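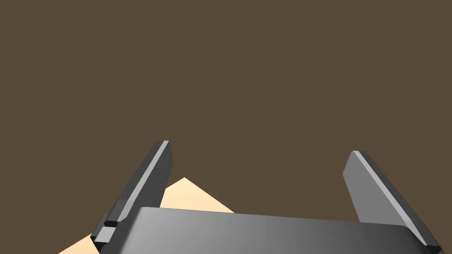 # Clarnico Recipe Cards

Last updated: February 11, 2020

This is the home of the Clarnico recipe cards, a collection of 1,025 handwritten and typed cards that were kept in kitchen drawers, biscuit tins and the backs of cookery books, and which have now been typed up so that other people can read them, search them and (I do hope) cook from them. If you have come for the puddings, they are in the folder called `sweet`, and you are very welcome.

## How it came about

My aunt ran a boarding house in a village called Hukberg, and she swapped cards with her guests in the way other people swap stamps. When the house was sold the cards came to me in 18 shoeboxes, in no order whatever, with a good deal of flour still in the corners. I typed the first box over one winter, thinking I would stop there. Then Ionuț Radu wrote to me about a plum dumpling his grandmother used to make, and there it was in box four, nearly word for word. After that I couldn't very well leave the rest.

A second, smaller lot came from the Bhuiyan family, who had kept their own cards going across two generations and were kind enough to lend them all. There are 206 of these, and they are counted in the total. They lean towards fish, pickles and rice, and they are much better written than my aunt's.

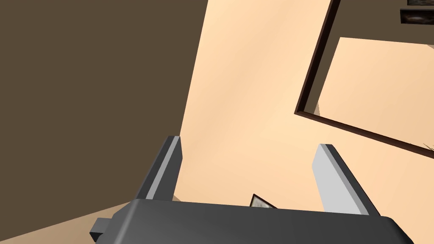
The Bhuiyan cards also came with notes on the back, often longer than the recipe itself, and I have kept every one of them in the `notes` column. Please do read them. The one on mustard oil runs to a page and a half and I have gone back to it more often than I have to any cookery book on my shelves.

## What is in each row

The cards are in one plain file, `cards.csv`, with a row for each card. The columns are:

- `card_id` – a number I gave it, which means nothing except that it stays the same
- `title` – as written, spelling and all
- `box` – the shoebox it came out of, or `B` for the Bhuiyan cards
- `ingredients` – one long line, split by semicolons
- `method` – as written
- `notes` – anything scribbled on the back or up the side
- `hand` – typed, handwritten, or both
- `language` – mostly English, with a fair few in Bengali, German and Romanian

Where a card is in another language, the original wording is in the main columns and my English is in a separate file called `english.csv`, matched by `card_id`. Ionuț looked over all the Romanian ones and put right some dreadful blunders of mine, including a walnut cake that I had been making with hazelnuts for years.

## Measures

I have left all the measures alone. You will find ounces, grams, teacups, "a good knob" and, on one card for barley soup, "enough". Oven heats are just as mixed. I did try at first to turn everything into grams, but a teacup in Hukberg was plainly not the same size from one guest to the next, and I was only making things up. If you would like to add a tidy version as a separate file, I'd be delighted to have it.

## Things to watch for

Some cards are the same recipe twice, or very nearly. There are 3 versions of the Brerkero loaf, for instance, and they disagree about the yeast. I have kept all of them. Where a word couldn't be read I have put `[?]`, and where a stain has taken a whole line I have put `[line lost]`.

A few of the older bottling and preserving cards give times that I wouldn't trust today – please check those against a modern book before you put anything away in a jar. The same goes for anything with raw egg in it.

Surnames of guests have been cut down to initials unless the family told me they were happy to be named.

## Using the cards

You may copy, print, cook from and pass on anything here, so long as you don't sell it. A line saying where it came from would be nice. If you spot a mistake in my typing, open an issue with the `card_id` and I will go back to the card itself and have a look. I am slow in February, when the seed potatoes want seeing to, but I do answer in the end.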